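作業ノート 6月、金曜

朝9時すぎから革の手縫い鞄の試作、二つ目。前回のヌメ革はコシが強すぎて曲げのところで銀面にシワが寄ったので、今回はDulentの少し柔らかいほうに替えてみた。これがすごくいい! 手に持った瞬間に違うとわかる。厚みは前と同じなのに、マチの曲げが素直に決まる。もっと早く試せばよかった。

型紙は前回のものをそのまま使うつもりだったが、並べてみるとかぶせの長さが7ミリ足りない。前回、本体の縫い代をあとから増やしたのに、かぶせの型紙だけ直していなかったせい。厚紙から切り直し。古いほうには大きくバツを書いて引き出しの奥へ入れた(捨てると参考にしたくなったとき困る)。型紙に日付を入れる習慣、そろそろ本気でつけたい。

裁断。かぶせは背中側のいちばん目の詰まったところから取る。革を光に斜めに当てて傷を探していたら、ちょうど真ん中に虫刺されの跡。少しずらしたら今度は血筋が斜めに入る。しばらく悩んで、血筋は入れることにした。磨くと表情が出て、むしろ主役になりそうな気がしている。

コバの下処理。Valentiniの仕上げ剤を初めて使う。伸びがよくて、帆布でこすると軽い力でつやが出てくる。端切れで試した順番をメモ。

ヘリ落とし、200番で形を整える、仕上げ剤を薄く、帆布で磨く、700番で軽く当てる、もう一度仕上げ剤、最後にガラス板。

二回目の仕上げ剤を省いたものも作って並べたが、断面の毛羽が少し残る。手間でも二回塗ったほうがいい。700番のあとの手ざわりがとにかく気持ちよくて、端切れなのに必要以上に磨いてしまった。

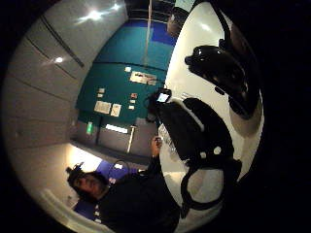 暗い色の壁の部屋、白い手袋の右手

昼をはさんで穴あけ。菱目打ちは4ミリ幅。角のところだけ先に丸ギリで印をつけ、そこから逆算して目の数を割り振った。かぶせの周囲は98目でぴったり収まった。気持ちいい! 前は最後の二、三目を詰めてごまかしたので、この差は大きい。打つときのゴム板は古いほうが沈みすぎるとわかったので、次から新しいほうを使う。刃先が斜めに入ると裏の目がばらつく。真上から見て、息を止めずに、木づちは軽めに二回。

縫い。糸はElcombeの麻糸、生成り。ロウは自分で引き直した。買ったままだと少し物足りないが、蜜ロウの塊に三往復させるとしっかり締まる。縫う長さの四倍で切ったら角のところで心細くなってきたので、次は四倍半にする。途中で継ぐのは苦手なので、ここはけちらない。

左の針をいつも同じ側に通すこと。話しながら縫っていると必ず一目だけ裏返る。今日も一か所やってしまい、六目ほどいた。ほどいた穴は少し広がったけれど、裏から水を含ませてヘラで押さえたらほとんど目立たなくなった。この直し方は覚えておきたい。

金具はSestariの真鍮ギボシ。頭が小ぶりで、この革の色にとても合う。ネジには緩み止めを一滴。受け側の穴は本番の前に端切れで三種類の径を開け、はめ比べた。いちばん小さい穴は固くて入らず、いちばん大きい穴はすぐ抜ける。真ん中に短い切り込みを入れたものが、ぱちんと留まって最高だった。切り込みの先には小さな丸穴を開けて裂け止めにする。

肩ひもの付け根はまだ決まらない。カシメで留めれば早いが、裏に金属が出るのが好みではない。四角く縫って中にバツを入れる案を端切れで一つ作ってみたところ、見た目はかなりいい。強度は週明けに本のつまった袋を吊るして見る。

次にやること
かぶせの型紙に日付と縫い代の幅を書き込む
ゴム板を新しいものに入れ替え
蜜ロウの残りが少ない、注文
マチの底に芯を入れるか、入れずに革を二枚重ねるか、両方を小さく作って比較
内ポケットは豚革を薄く漉いて使ってみたい

17時、片づけ。本体とかぶせは仮にクリップで合わせ、棚の上の段に置いてある。糊はまだ入れていないので、動かすときは底から持つこと。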